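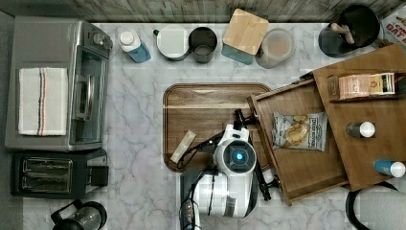
Worktop by the wooden backsplash, with the toaster and the coffee things.

I'd been meaning to do this interview for ages. My neighbour across the landing has bought and sold second-hand estate cars for longer than I've been driving, and I'm now on my third car in a row that was a mistake, so I went over with a notebook and a packet of biscuits and asked for help. I was told I could write it all up as long as I left the name out ("people ring me up enough as it is"), so I have!

We started with the car outside, a Gelari estate in a sort of greeny grey, bought in May from a dealer over in Clasham. The asking price was 3,415 pounds and I wanted to know how much came off.

"I got 200 off, and I'd have paid the full price if he'd stood firm. It had the full set of service stamps, and the tyres were a matching set from a decent maker. I always look at the tyres first. If somebody's put four different cheap ones on, you've got to wonder what they did about the oil."

I confessed that I have never once looked at the tyres on a car I was buying. I look at the seats. I got a bit of a look for that, but seats do matter apparently, only in another way.

"Look at the driver's seat, the outside edge, where you slide in and out. Then look at the pedal rubbers. If the clock says low miles and the edge of the seat's gone through to the foam, ask him why. He might have a good answer. My last one had been a driving instructor's, so in and out all day long, hardly any miles, and the seat was in ribbons. Lovely car."

The Gelari comes in two sorts, petrol and diesel, and I'd assumed that someone who drives to the coast and back as often as this would want the diesel. Not any more, I was told, and then we had quite a long talk about filters, most of which I've had to shorten here (sorry, filter fans).

"The diesel's a better engine, I'll say that. It pulls from nothing. But you need to give it a proper run, a good long one, or the filter clogs up and the light comes on. Half the people who buy them do the school run and the shops. I did a long trip every week when I was working. I don't now, so I went for petrol, and yes, I'm at the pump more often. I moan about it every time." 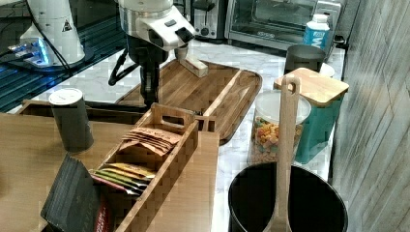
What about the gearbox, then? This is where I had a personal interest, as my present car is an automatic that thinks very hard before doing anything, especially at roundabouts. I asked if they were all like that.

"Yours wants its fluid changing. Did they tell you it was sealed for life? They always say that. Whose life, that's what I want to know. Find a gearbox place, not a general garage, and ask them to do the fluid and the filter together. I had it done on the Brakavano and it was a different car going home."

The Brakavano, for those who haven't had the pleasure, was the big one with the roof rails that used to take up a space and a half down in our car park. I rather liked it. It went last year, and I was surprised to hear it was missed.

"I loved that car. You could get a wardrobe in it standing... well, lying down, but a big wardrobe. It was the little things that finished it. The tailgate struts went, then the window on the passenger side, then one of the back sensors, so it beeped at me all the way down the road with nothing behind it. I had a quote of 400 for the electrics and I thought, right, that's enough now."

I asked if the beeping could have been switched off. It could, by pulling a fuse, but the same fuse did the radio.

We moved on to where to buy. I've always gone private, on the grounds that I'm saving money, and I've brought home a car with a damp boot, a car with a whine and now this one. The advice was kinder than I expected.

"Private's fine if you know what you're looking at, and you don't, love. Go to a small dealer who's been in the same spot for years. You'll pay a bit more but you can go back and stand in his office. I've bought 3 off the same lot in Clasham and I've only been back to complain the once. He sorted it. New wheel bearing, no fuss."

And for the repairs? That's all Sobczak, the garage behind the builders' yard, which I'd walked past for years and taken for a tile shop.

"They'll show you the old part. I never ask, they just bring it out in a box and put it on the counter. And they'll tell you when a job can wait. They told me my brake discs had another winter in them, and they did."

Page last changed: 26th June

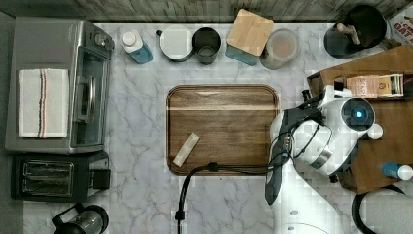 Last updated by me, with the garage bit added

I had a list of small questions left over, so we rattled through those with the last of the biscuits. Cold start or warm start when you go to see a car? Cold, always, and put your hand on the bonnet before the seller gets talking. Does colour matter? Only when you come to sell, and then silver goes quicker than anything, dull as it is. Roof box, yes or no?

"Yes for a holiday, but take it off when you get home. You see them driving round with it on all year, whistling away, using petrol for nothing. Mine lives under the bed."

I also asked about test drives, as mine tend to be once round the block with the seller telling me about his children. I should be asking for a stretch of fast road, a hill and a bumpy bit, with the radio off and the window down for some of it. Full lock both ways in a car park as well, listening for clicks.

"And don't talk! You talk all the way round, I've been in the car with you. Let him talk if he wants to, but you listen to the car."

So that's me told. I've rung a gearbox place and they can fit me in next week, fluid and filter together, and I've been out to look at my tyres. Two of them match.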